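Write the stop rule before the task

Most rulebooks for robots working around homes were written by people thinking about factories. They ask for a fence, a marked floor and a trained operator. A garden has none of these, and its owner will walk out with a cup of tea whenever she likes.

I have spent 4 months on a working draft for Cesura, going through simulated garden runs before anything is tried outdoors. The draft began at 40 pages. Anoma Hettiarachchi cut it to 2, and I think she was right. A rule that doesn't fit on a card by the door will not be read.

Her first rule covers the approach to an object. Before the fingers close, the arm must hold still long enough for a person to say stop. A ball sitting in a black ring is a fair test, as the fingers have to go either side of it and the ring should stay where it is.

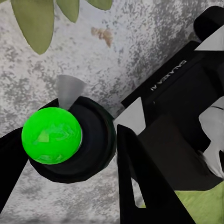
Carrying is the harder part

Arnout Schouten at Udness would like a single speed limit for everything. I disagree. A soft toy and a bottle are different loads, and the rule should say so. With a bottle in the hand, the standard ought to ask for an upright grip, a slower pace and a route agreed beforehand. Stepping stones, plants and glass doors all belong on the route plan.

Simulation is the proper place to settle this. We ran 200 trials in July and changed the wording after nearly every batch. I would still not let anyone claim a pass on simulated runs alone.

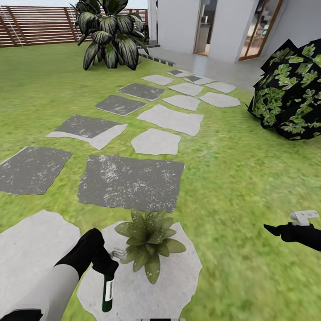
Who should be allowed to stop the robot?

Anyone within reach of it, including visitors. Restarting is for the person in charge of the job.

Comments on the draft are open until 8th March.

Contact | © Cesura | Back to top
Shares 40 | Comments 4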